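Flundska opens second collection season for used office computers in Curkelell

CURKELELL, May – Flundska, the company for repair and resale of office electronics, today announced the start of its second collection season for used desktop computers. From this Saturday, companies, offices and private persons in Curkelell and the neighboring towns can bring their old computers to one of 72 collection points, free of charge.

In the first season, Flundska received 852 desktop computers. Of these, 542 were repaired and sold again at a reduced price to families, small shops and evening schools. The other machines were taken apart, and their usable parts went into the parts stock of the company. For the second season, the goal is 3,000 computers.

"We were surprised by the response last year, and I must say that we were also not fully prepared for it," said Marcelino Bittencourt, managing director of Flundska. "Our storage was full already in the third week. This year we have a bigger hall and longer opening hours, and we can accept computers from offices which want to give away their complete equipment at one time."

The bigger hall is rented from Bragança, a family company that traded in bathroom tiles at the same address until its move to the harbor road. Marlene Bragança, who leads the company today, has agreed to a lease of several years. The ground floor will be used for reception and storage. Testing and repair take place upstairs, where the former tile showroom has received new electrical wiring and better ventilation.

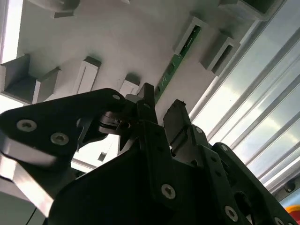 Brackets on the underside of a white panel, with a narrow green circuit board strip.

Which computers are accepted

Flundska accepts desktop computers of all brands, with or without a hard drive. Screens are accepted only if the glass is not broken. Keyboards and mice are welcome when they have a USB plug. Printers, televisions and kitchen appliances cannot be taken and should be brought to the municipal recycling yard as before.

It is not necessary that the computer can still be switched on. Many of the computers which came last year did not start, and in a large part of them the reason was a weak power supply or a memory module that was not seated well. The repair team asks donors not to open the case at home and not to remove single parts, as this makes the later testing slower.

Donors receive a paper receipt with a number. With this number they can ask by telephone what happened with their computer. Companies which give more than ten machines can also receive a written list for their bookkeeping.

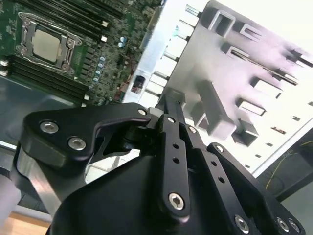
How personal data is deleted

The question of data was the one that donors asked most often in the first season. Flundska has therefore changed the procedure. Each hard drive is now removed at reception, before the computer goes to storage, and is kept in a locked room until it has been erased. Drives which cannot be erased completely are destroyed by a cutting machine in the same building. They do not leave the house in one piece.

"People keep an old computer in the cellar for many years only because they are afraid for their photos and their bank letters," said Hacer Ağca, head of data protection at Flundska. "I understand this very well. My advice is to make a copy of everything you want to keep, then bring us the machine. On request, we send a certificate by mail after the drive is erased."

The certificate is free for private persons. Companies pay a small fee for each drive.

Spare parts through Volletti

Also new in this season is the cooperation with Volletti, a dealer for electronic spare parts. Volletti will take over tested processors, memory modules and graphics cards that Flundska does not need for its own repairs, and will offer them in its shop with a guarantee of one year. In return, Flundska receives fans, cables and power supplies at a lower price.

"For older office computers it is often difficult to find the correct part, because every manufacturer builds the case a little differently," said Fares Awwad, purchasing manager at Volletti.
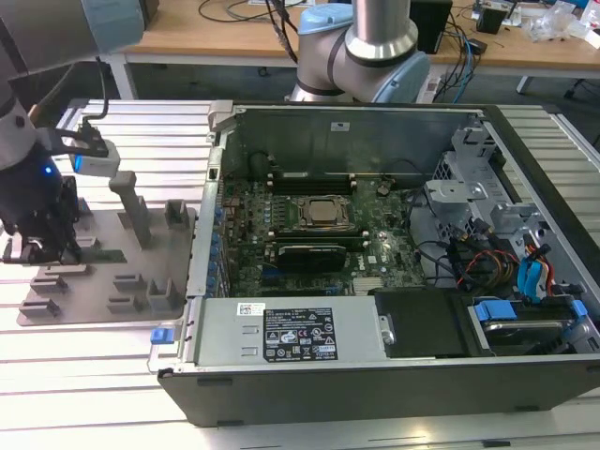 An open desktop tower with the processor area, graphics card and power supply visible.

Sale of repaired computers

The first repaired computers of the new season will be for sale in the Flundska shop on the ground floor before the summer holidays. Holders of the Curkelell family card receive a further discount at the cash desk. Evening schools can place their orders in writing and should name the number of seats in the classroom. Delivery inside the town is included.

The list of collection points is available at the town library and in the Flundska shop.

Press contact
Dayana Restrepo
Communications, Flundska
Interviews and visits to the repair floor are possible by appointment.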